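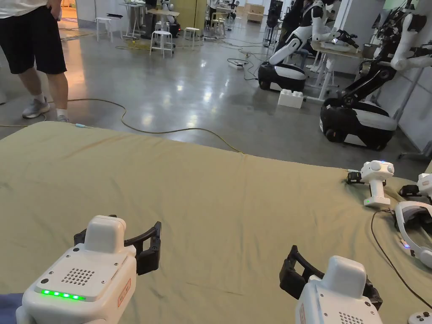 By Emese Győri | Database notes | 23/04/2023

Moving the reporting jobs off the main server

Several readers wrote in after the last issue to ask how we split reporting from the main order database at Rarden. I had mentioned it in one line and moved on, so this item covers the longer version. It applies to a mid-sized shop with one busy transactional database and a lot of people who want reports out of it before lunch.

The starting point was not unusual. We had a single instance holding orders, stock and customer records, and every report ran against it. Most were small. A few were not, and the worst of them joined the order lines table to itself twice and sorted the result on a column with no index. When that one ran, the order screens slowed down and the phone on Norbert Balogh's desk started ringing.

We looked at tuning first. Benedek Pap went through the plan cache and pulled out the statements with the most reads. He added two indexes, rewrote the self-join, and dropped a scalar function that was being called once per row. The rewritten report went from 2590 seconds to 600. That was a good week's work, but the report still took shared locks on pages the order screens needed, and there were other reports behind it in the queue.

Next we turned on read committed snapshot isolation in test. This got rid of most of the blocking. It also moved the load to tempdb, which at that point was sitting on the same disks as everything else. If you plan to do the same, check where your tempdb files are and how much room they have before you change the setting. Also check for long-running open transactions, as the version store can't clean up past the oldest one. We had a stock import that opened a transaction, called a web service and waited. Szabolcs Halász changed it to make the call first and open the transaction afterward.

We settled on a second server that gets restored from the nightly backup. There are fancier ways to do this. We considered replication and log shipping and decided that most of our reports are about yesterday or earlier, so a copy from last night is fine. The restore also tests the backup every night, and I would have wanted that anyway.

The nightly job has these steps:

Take the full backup with checksums on.
Copy the file to the share at Posstead.
Restore it over the reporting database, with the old connections closed first.
Run the permissions script.
Run a consistency check and mail the output.

The permissions script caught us out. Logins on the second server had different SIDs from those on the first, so after each restore the database users were orphaned and nobody in finance could log in. You can remap them every night, but it is simpler to create the logins on the second server with the same SIDs as the originals and be done with it. The script now only adds the read role for the report users and removes a few accounts that have no business on that machine. 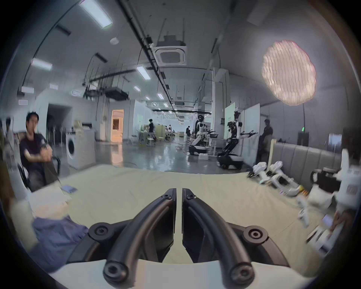 Gripper at the table.

The other surprise was hard-coded server names. Piroska Gulyás searched the report folder and found connection strings inside spreadsheets, inside a scheduled task, and in a small tool called Dulum that was written before any of us worked here. We gave the reporting server a DNS alias and pointed everything at that. When the hardware is replaced, only the alias has to change.

Four of the reports do need current figures. Those stayed on the main server, with a resource pool that limits how much CPU they can take. Keep in mind that the CPU cap in Resource Governor only bites when there is contention, unless you set the hard cap. We left the hard cap off.

The switch itself was made in December, when the warehouse closes for stock-taking and the order volume is low. We ran both sets of reports side by side and compared the totals. One came out 1100 lower on the copy. The cause was a date filter that used the current time instead of midnight, so the two versions were reading different ranges. The report had been wrong for as long as it had existed.

If you want to try this, look at the restore time before anything else. Ours fits easily between the end of the backup and the first report of the morning. If yours doesn't, try backup compression and instant file initialization, and then look at log shipping in standby mode.

The permissions script and the job steps are in the Szénási folder on the members' page. Send corrections to me. The next issue has Benedek on filtered indexes and the cases where the optimizer won't use them.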